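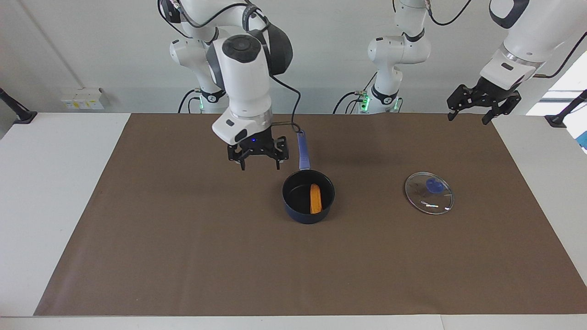
Small saucepan on the brown paper surface, worktable, November

Nadovel Kitchen Skills Room
Second progress report to the Giver Fund

Period covered by this report

This report describes the work done since our first report in the summer. The first report was mostly about the building, the water connection and the permissions. The present one is about the kitchen equipment and the worktables, for which the larger part of your grant was given.

What was bought

We have spent 722 euros from the equipment line in this period. The money went to small saucepans, lids, wooden spoons, measuring jugs, and a stock of brown paper for the tables. All receipts are in the annex. The saucepans were ordered from Latuheru, who gave us a lower price than the shop we named in the application. Two of them arrived with a bent handle and were exchanged without cost, but the exchange took longer than we hoped and for this reason the first cooking sessions began later than in the plan.

We chose small saucepans on purpose. In the application we had written "cooking pots, family size". When we spoke with the people who will use the room, many of them live alone or with one other person, and they asked to learn with the size they have at home. We informed you of this change by letter and we thank you for the quick agreement. The large pots are not cancelled. We would like to buy two of them in the next period for the shared lunch.

The tables

The white tables are now in use. They are easy to wash, but after the first weeks we saw that the surface gets marks from the feet of the pans. We tried cloths first. The cloths had to be washed every day and they moved when somebody stirred. Now we put brown paper on the working part of the table and change it when it is dirty. It is cheap, it stays flat if it is fixed well, and one can write on it with a pencil, for example the quantity of rice and water. This was not foreseen in the budget and we have put it under consumables.

No hot pan is put on the paper. For the hot pans there is a metal stand beside the cooker, and a notice in three languages reminds everybody of this.

The sessions

The sessions take place in the morning from ten o'clock. Each begins with the same steps: the table is prepared, the pan and the tools are taken out, and the recipe is read aloud. The recipes so far are porridge, boiled eggs, rice, lentil soup and a simple tomato sauce. The tomato sauce was the most liked. The lentil soup needs too much time for one morning and we will soak the lentils the evening before.

Washing up is part of the session. At the beginning we did it ourselves after the people went home, and this was a mistake, as the shelves were always in disorder and the lids did not match. Each shelf has now a label, and the lids hang on the wall beside the pans.

Difficulties

The extractor fan is still not repaired. Bukia, the company which installed it, has visited two times and is waiting for a part. Until then we cook with the window open, and this will be uncomfortable in the cold months. We do not ask for additional money for the fan, the guarantee covers it.

A smaller difficulty is storage. The cupboard under the window is damp at the back, so the paper and the dry food are kept in the office.

Plan for the next period

We will buy the two large pots, finish the recipe sheets with drawings, and begin an afternoon session for those who work in the morning. We would also like to move a small sum from printing to consumables, and the request form is attached to this report. We kindly ask for your answer before we place the next order with Latuheru.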